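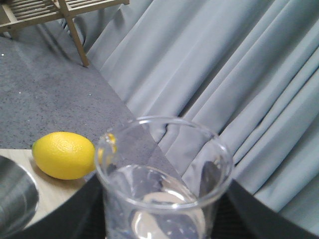

Según Narendra Bisht, una pinza que se equivoca de fuerza con un vaso es un problema menor, porque el agua se seca y el vaso se cambia. Lo escribió ayer en respuesta a mi mensaje sobre el fallo de Prikurar. No estoy de acuerdo con él y voy a explicar el porqué en este hilo.

2/ Primero los hechos. En Prikurar hacemos tareas de cocina con un brazo: coger, mover, dejar. Cada objeto tiene su perfil de agarre, con una apertura, una velocidad y una fuerza máxima. El limón admite bastante fuerza. El vaso con agua admite poca, y además hay que entrar despacio.

3/ Durante una sesión, la pinza se cerró sobre un vaso con la fuerza del limón. El vaso se rajó por el borde y el agua cayó al suelo y sobre una regleta que estaba, por culpa mía, demasiado cerca de la mesa. Saltó la protección y se apagó medio laboratorio. Ningún herido.

4/ Yo estaba a un paso, con la mano ya extendida para retirar el vaso, porque en la pantalla ponía "perfil: vaso". Esta es la parte que me preocupa. La pantalla decía una cosa y los dedos hacían otra.

5/ Pushpa Pathak y yo revisamos el registro de esa jornada entera. 131 cierres de pinza. En 3 de ellos la fuerza aplicada no correspondía al perfil indicado. Dos pasaron sin daño, ya que el error iba en la otra dirección: cogimos el limón con la fuerza del vaso y se nos resbaló.

6/ Recuerdo bien esos dos resbalones. Los apunté en el cuaderno como "limón mojado". Ni siquiera comprobé si estaba mojado. Si los hubiera mirado con atención, el tercero quizás no habría ocurrido.

7/ La causa. El controlador Zovow que usamos recibe el cambio de perfil y contesta enseguida "recibido". Nuestro programa entendía "recibido" como "aplicado". Son dos cosas diferentes – y en el manual están separadas, en una tabla que yo había leído y no había comprendido.

8/ Si la orden de cerrar llega antes de que el perfil nuevo esté aplicado, la pinza cierra con el perfil viejo. Normalmente pasa bastante tiempo entre una orden y la otra. Pero cuando el objeto siguiente está muy cerca, el brazo hace un recorrido corto y el margen desaparece. Un limón y un vaso casi juntos en el borde de la mesa es justo el caso malo.

9/ Satish Saxena me preguntó por privado si el límite de fuerza general no debía haber parado el cierre. No, porque ese límite estaba puesto por encima del perfil más fuerte. Para el limón era correcto. Para el vaso no servía de nada.

10/ También me sugirió poner una pausa fija antes de cada cierre. La probamos en la primera tarde, con 1.000 milisegundos, y el fallo no volvió a salir. La quité igualmente. Una pausa esconde el problema hasta que el controlador esté más cargado, y entonces vuelve.

11/ Ahora estamos repitiendo las pruebas sobre la tabla de bambú, con el limón solo y la pinza bajando muy poco a poco por encima. De momento sin agua.
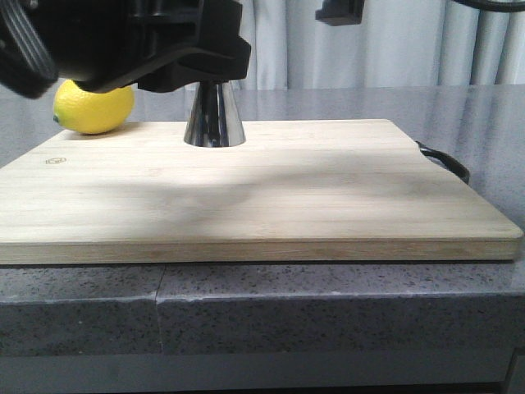

QUÉ HEMOS CAMBIADO

12/ El programa ya no se fía del "recibido". Después de pedir un perfil, lee del controlador el valor de fuerza activo y lo compara con el pedido. Si no coinciden, la pinza no cierra y el brazo se queda quieto donde está.

13/ La pantalla muestra el valor leído, no el que pedimos. Parece un detalle pequeño, pero es lo que mira la persona que va a meter la mano.

14/ Nadie acerca la mano a la pinza con el brazo habilitado, diga lo que diga la pantalla. Esta regla ya existía en papel. La rompía sobre todo yo.

15/ La regleta está ahora en la pared, alta y con tapa. El vaso se llena solo lo justo para que la prueba tenga sentido.

16/ Cualquier resbalón se guarda con la fuerza medida al lado. Queda prohibido escribir "limón mojado" sin haber tocado el limón.

LO QUE TODAVÍA NO SÉ

17/ Didier Baudry dice que vio algo parecido con otro modelo, pero al abrir: la pinza soltaba con la velocidad del objeto anterior. No lo hemos observado en el nuestro. Tampoco lo hemos buscado bien, así que lo añado a la lista.

18/ Y vuelvo a Narendra, con cariño. Es verdad que el vaso se cambia. Pero el mismo fallo, con unos dedos en lugar de un vaso, se escribe en otro tipo de informe. Por eso prefiero tratarlo desde ahora como un fallo de seguridad.

19/ Si alguien trabaja con el mismo controlador y tiene registros de cierres seguidos con cambio de perfil, le agradecería mucho que me escribiera. Respondo despacio, pero respondo.

Hilos > Robótica > Fallos y seguridad

Última actualización: 2023-12-26

Usamos cookies propias y de terceros para mejorar su experiencia. Aceptar | Configurar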